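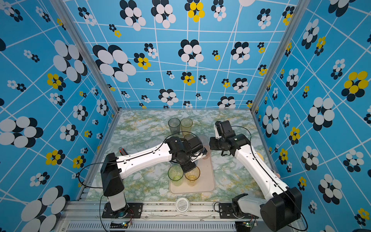 青い花柄の壁紙と、大理石模様の台に並んだコップ

トップ > 日々のこと > お茶と台所

水出しの紅茶と、夏のあいだの台所のこと

梅雨が明けたのか明けていないのか、天気予報の人も歯切れが悪いまま七月になりました。皆さんいかがお過ごしでしょうか。わが家の台所は西向きで、午後四時を過ぎるころには流しの前に立っているだけで首筋に汗が流れてきます。そうなると、もう火を使いたくない。お湯を沸かすのもいや。それでもお茶だけは飲みたい、という毎年のわがままが今年も始まりました。

もともと私は麦茶で育った人間です。母が大きなやかんで煮出して、流しに水を張って冷ましていたあの麦茶。子どものころは、やかんの底に沈んだ麦の粒がコップに入るのがいやで、いつも最初の一杯をもらおうと急いでいました(最後のほうは濃くて苦いのです)。弟はその苦いのが好きだと言って残りを飲んでいましたけれど、大人になってから聞いたら「別に好きじゃなかった」とのこと。三十年越しに悪いことをしました。

その麦茶一辺倒だった夏が変わったのは、日本語の会話教室をお手伝いしていたころに知り合ったチャトゥリカ・チョウドリーさんのおかげです。チャトゥリカさんのお宅に初めてうかがったのも、やっぱり暑い日でした。102番のバスに乗って、終点の一つ手前で降りて、坂をのぼって。玄関に着いたときには、手土産の水ようかんのほうが私より涼しそうな顔をしていたと思います。

そこで出していただいたのが、水出しの紅茶でした。私はてっきり、冷たい紅茶というのは熱く濃く淹れて氷に注ぐものだと思い込んでいたので、「お水に入れて、冷蔵庫に置いておくだけ」と聞いて拍子抜けしたのです。でも飲んでみたら渋みがほとんどなくて、すうっと入っていって、あとから香りが戻ってくる。お行儀が悪いのを承知で、三杯もおかわりをしました。

それから毎年、夏は水出しです。作り方というほどのものもないのですが、時々コメント欄で聞かれるので書いておきますね。

うちでは一リットルの水に茶葉を十グラム。お茶パックに入れて、夜、寝る前に冷蔵庫へ。朝起きたらパックを引き上げます。これだけ! 茶葉は細かいものより、少し大きめのもののほうが味がやわらかい気がします。パックを絞りたくなりますが、ぐっとこらえてください。私は最初の年に何度も絞って、そのたびに濁らせました。

できた紅茶はその日のうちに飲みきります。前に欲張って二リットル作ったことがあって、夕方に夫と二人で顔を見合わせながら、お腹をたぷたぷいわせて飲みました。今は欲張りません。家の人数分に少し足りないくらいが、ちょうどおいしく飲める量のようです。

茶葉は、駅の裏の「リルラ」というお店で買っています。量り売りのお茶と、なぜか文房具も置いている細長いお店で、店主のイムティアズ・ディサナヤケさんはとにかく話が長い(人のことは言えません)。先日も「水出し用に一つください」とお願いしただけなのに、標高の高い畑のお茶と低い畑のお茶の違いから、弟さんの結婚式の話になり、気がついたらバスを二本見送っていました。

そのとき買ったのが、低いところで育ったという色の濃いお茶で、一袋1,281円。いつものより少し高いので迷ったのですが、「ミルクを入れるならこっち」と言われて、まんまと。帰ってさっそく水出しにしてみたら、赤みのつよい、きれいな色が出ました。ミルクを入れても負けません。ただ、何も入れずに飲むなら、私はいつもの軽いほうが好きです。ディサナヤケさん、もし読んでいたらごめんなさい。

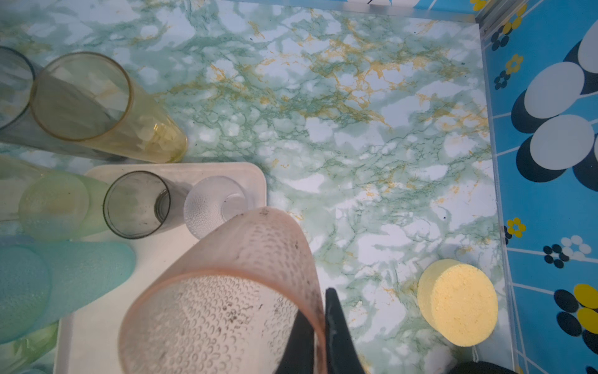 読了時間:6分

さて、飲み方の話も少し。

氷は入れる派でしょうか、入れない派でしょうか。私は長いこと、氷はたっぷりがごちそうだと思っていました。カランという音も含めて夏なのだと。ところが去年の夏にお腹をこわしてから、氷は一つか二つにしています。そうしてみると、味が薄まらないので最後までおいしいのですね。もっと早くそうすればよかった。夫は相変わらず山盛りです。製氷皿に水を足すのはいつも私なのですけれど、そのことについては今度ゆっくり書くつもりです。

砂糖は、水出しだと溶けにくいので、きび砂糖で簡単なシロップを作っておきます。小鍋に砂糖と水を同じ量。火を使いたくないと書いておいてなんですが、これは朝の涼しいうちに済ませます。生姜の薄切りを二、三枚一緒に煮ると、冷房で冷えた体にうれしい味になりますし、残った生姜は刻んでお豆腐にのせます(甘い生姜と醤油、意外に合いますよ)。

果物を入れるのもいいですね。桃の皮を剥いたあと、種のまわりに残った実がもったいなくて紅茶に沈めてみたことがあります。これが大当たり。見た目は少々もさもさしていますが、香りがすばらしい。逆に失敗だったのはキウイで、なんだか落ち着かない味になりました。レモンは長く漬けると皮の苦みが出るので、うちでは飲む直前に薄いのを一枚だけです。

それから、器のこと。冷たいお茶は、器で本当に味が変わるように思います。薄いガラスだときりっとして、厚手の焼き物だとおっとりする。夏はつい透明なものばかり手に取ってしまいますけれど、くすんだ色のものや、表面がでこぼこしたものも、手にした感じが楽しくて好きです。汗をかいた器がつるりと滑るのがこわい私には、でこぼこはありがたい味方でもあります。

冷茶用のポットは、三年前に思いきって4,000円のガラスのものを買いました。買った日は嬉しくて、何も入れずに食卓に飾っておいたほどです。これが洗いにくい! 首が細くて手が入らないので、柄の長いスポンジを別に買いました。すると今度はスポンジが長すぎて引き出しに入らず、いまは流しの横に立ててあります。一つ買うと一つ増える、台所というのはそういうところですね。茶渋が気になってきたら、重曹をとかしたぬるま湯を入れて一晩。朝には気持ちよく落ちています。

先週の金曜日は、久しぶりにチャトゥリカさんがうちに来てくれました。今度は私が水出しの紅茶をお出しする番です。前の晩からそわそわして、冷蔵庫を何度も開けては夫に叱られました。お茶請けは塩気のあるものがいいかしらと、きゅうりとチーズの小さなサンドイッチ。パンの耳は揚げてお砂糖をまぶしました(火を使いたくないと言ったのは誰でしょう)。

チャトゥリカさんは一口飲んで、少し考えてから「うちのより長く置きましたね」。さすがです。前の晩、早く寝てしまったので、いつもより二時間ほど長く冷蔵庫に入っていたのでした。でも「このくらいも好き」と言ってくれて、それから二人で、あの坂の話やら、教室にいた皆さんが今どうしているやら、話しているうちに外が暗くなって、駅まで送っていく途中でもまだ話していました。改札の前でも十五分は立っていたと思います。

帰りぎわに、お国のお母さまの話を少しうかがいました。お母さまは夏でも冬でも熱い紅茶しか召し上がらないのだそうです。水出しの話をしたら、電話の向こうで「それは紅茶を洗った水でしょう」とおっしゃったとか。思わず笑ってしまいましたが、家に帰ってから、そういえば熱い紅茶も飲みたいなあと思って、夜の十時にお湯を沸かしました。窓を開けて、汗をかきながら飲む熱い紅茶、なかなかよかったです。

次は、麦茶を久しぶりに煮出してみようかと思っています。母のやかんは弟の家にあるので、まずは借りる電話から。

最近の記事
・梅干しの瓶を出す場所がない
・弟と半分こした母の台所道具
・リルラで買った便箋と、出しそびれた手紙
・きゅうりが続いた週の献立
・バスを一本見送る楽しみ

お問い合わせ | このブログについて | 無断転載はご遠慮ください | ページの先頭へ戻る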